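Kelimgate Opens Its Dish Rack Sessions to the Public, Plates Included 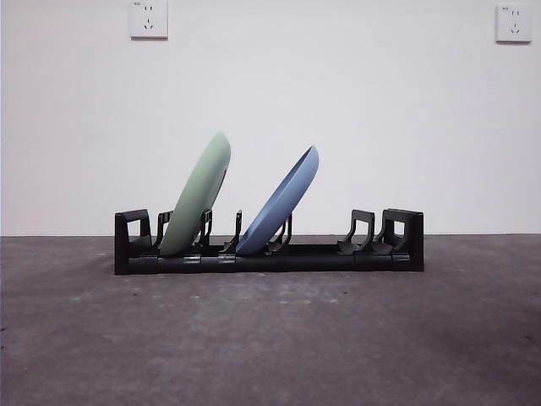

Kotian wanted to know, before anything else, whether a person who is bad at loading dishes would teach a robot to be bad at loading dishes. Yes, more or less, and Kelimgate has built a program on that awkward fact.

BROSTMONT, 7th March – Kelimgate, a small company that makes software for teaching robots by hand, today announced the release of Piletex, a set of tools and recordings devoted to one household job: putting plates in a rack. The first release contains 1,405 recorded demonstrations. In every one of them a person either took hold of the robot arm and walked it through the motion or drove it from across the room with a pair of hand controllers. Visitors to the Brostmont workshop will be able to add their own starting in May.

The company is aware that larger firms have announced robots that will fold the laundry, walk the dog and keep an eye on grandma. Kelimgate has announced plates. It would like it noted that the plates go in the rack most of the time.

Why a dish rack

A dish rack is a mean little test. The slots are narrow and the prongs lean, so a plate that comes down straight tends to catch on something. A plate is also a slippery thing to hold by its edge, and it hides the slot from whoever is trying to hit it. People solve this at the sink by tapping the rim against a prong and letting it slide home, a trick most of them have never put into words. Asked how they load a rack, the people who tried Piletex early on said things like "you just put it in." Asked to do it through a robot arm, the same people took a few minutes and used stronger language.

Piletex is meant to catch the part that doesn't make it into words. The recordings include the tap, the slide, the second try and the long pause while the operator thinks about lunch. Earlier versions of the software trimmed the pauses automatically. The trimmer also removed a good share of the moments when operators were lining up a plate, and the robot learned to arrive at the rack with great confidence and no aim. The pauses are back.

Two ways to show it

Piletex supports 2 methods, and users can switch between them without restarting a session.

The first is hand guiding. The arm goes limp enough to be moved, the operator takes it by the wrist, and the motors hold up its weight. It's the quicker way to learn, and operators can feel the plate touch the rack. The trouble is that a person standing next to the arm also ends up in the camera view. In one early batch the robot appeared to have decided that a sleeve on the left was an important part of the job. Piletex now records the joint motions during hand guiding and plays them back with the operator standing clear, so that the camera footage comes from the second pass. It takes longer. The sleeve problem is gone.

The second is remote control. The operator holds a controller in each hand and watches either the arm itself or a screen. One controller steers and the other handles the gripper, speed and the button marked "oh no," which freezes everything where it is. Remote control produces cleaner footage on the first pass, but the operator gets no feeling of contact beyond a buzz in the controller. New users press too hard. Piletex limits the downward force by default, and the limit can be raised by anyone who owns more plates than they need.

Kelimgate doesn't recommend one method over the other. Its own staff are split on the question and have stopped discussing it during meals.

What counts as a good demonstration

The rule for the first release was simple to write and annoying to apply. A demonstration counts if the plate ends up standing in a slot, on its edge, with the gripper out of the way and the rack still where it was. Leaning is fine. Plates in a rack lean, in Brostmont as elsewhere, and early attempts to score the angle led to a week of argument and no better robot.

Failed attempts are kept too, in a separate folder, with a short label saying what went wrong. The labels are plain: missed slot, caught on divider, dropped, moved the rack, gave up. "Gave up" was added at the request of operators, who felt it should be an option.

Each session also starts from a different arrangement. The rack may be empty or it may already have plates standing in it, close together or spread out, and the robot has to be shown how to deal with what it finds. A machine trained only on an empty rack is very good at the first plate. It then tries to put the second plate in the same slot, with the same calm.

What the robot can do now

In the company's own trials, an arm trained on the full Piletex set was given 33 attempts with plates and starting arrangements that weren't in the recordings. It placed the plate correctly in most of them. Kelimgate is publishing the recordings of all the attempts, including one in which the arm sets the plate down beside the rack, lets go and returns to its rest position like something that has finished a day's work.

The limits are easy to state. Piletex covers plates. It doesn't cover bowls, mugs, cutlery, cutting boards or the lid that fits none of the containers. The plates are clean and dry when the robot gets them, so nobody should picture a robot that washes up. Thin saucers give it trouble. So does strong sunlight on a glossy plate, and the company's present advice on that subject is a curtain.

Coming to Brostmont

From May, the workshop will hold open sessions for people who want to try demonstrating for themselves. No experience is needed, and Kelimgate would prefer a mix. Expert operators are smooth and fast, and a robot trained only by them has never seen anyone recover from a mistake. People who are new to the controls make plenty of mistakes and then fix them, and those are some of the more useful minutes in the collection.

A session takes roughly 4 hours with breaks. Visitors get a short safety talk, a practice round with no plate, a practice round with a plate that bounces, and then the real thing. Everyone may use both methods. Visitors can ask for their recordings to be deleted at the end of the day, and the staff will do it in front of them. Audio isn't recorded. This was a popular decision with everyone who had already used the controllers.

Children are welcome to watch from behind the barrier. Operators must be adults, though several early users were told by their children that they were doing it wrong.

Getting Piletex

The software and the first set of recordings can be downloaded from the Kelimgate website starting today. They are free for schools, for research and for people working at home on their own projects. Companies that want to use Piletex in a product will need a paid license, with the terms listed on the same page. The download includes the session software, the playback tool, the labels, a setup guide and a printable sheet for marking where the rack goes on the floor or bench. Please use the sheet. Support requests from people who did not use the sheet are all the same support request.

Piletex works with most small arms that can be moved by hand with the motors on, and a list of tested models is in the guide. Arms that can't be hand guided can still be used by remote control. One fixed camera is enough to get started. A second one on the wrist helps with narrow slots, provided its cable is tied down. The guide has a full page on tying down the cable.

Updates are planned but not promised by date. Bowls come next. Work on bowls has begun, and the label list has already grown.

About Kelimgate

Kelimgate makes tools that let people teach robot arms by showing them what to do, by hand or by remote control. The company is based in Brostmont, where it has a workshop, several arms and a cabinet of plates that don't match. Piletex is its first public release.

Press contact

Members of the press who would like to visit, borrow footage or try the controllers may write to the press desk through the contact form on the Kelimgate website. Please say whether you plan to operate the arm or only watch, and leave time for a second try.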